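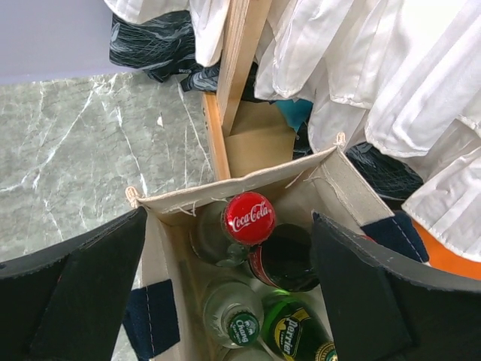
Kitchen > Storage > Reviews

Print | E-mail this page

Hotach wine rack, 55-bottle version – review by Isla Sutherland

Had it since September. Short version: good rack, awful instructions. Bought it for the cupboard under the stairs, where the old Uken one finally gave up. Paid 373 dollars. Delivery fine, one dented corner on the box, nothing broken inside.

Putting it together took me and Calum most of an evening. Step four is printed upside down, I think? Bolts all look the same and they are not. Sort them first. Feet are adjustable, which saved us, our floor slopes like crazy.
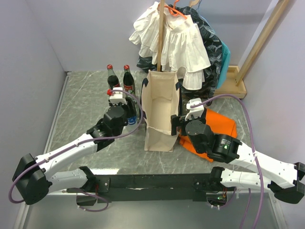

Living with it

Solid. Doesnt wobble even when it's full. Regular bottles slide in easy, champagne is tight – had to put those on the top row, which is taller. Labels do scuff a bit on the way in.

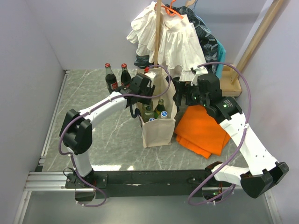
Top row also gets dusty fast, so wipe it down now and then. Wish it came with hooks for an opener. Emailed the store to ask about spare feet, got an answer the next morning from a Valentyna, very nice, they're sending two. Would buy agian, but maybe the smaller size.

Four stars.

Shares: 419 | Comments: 55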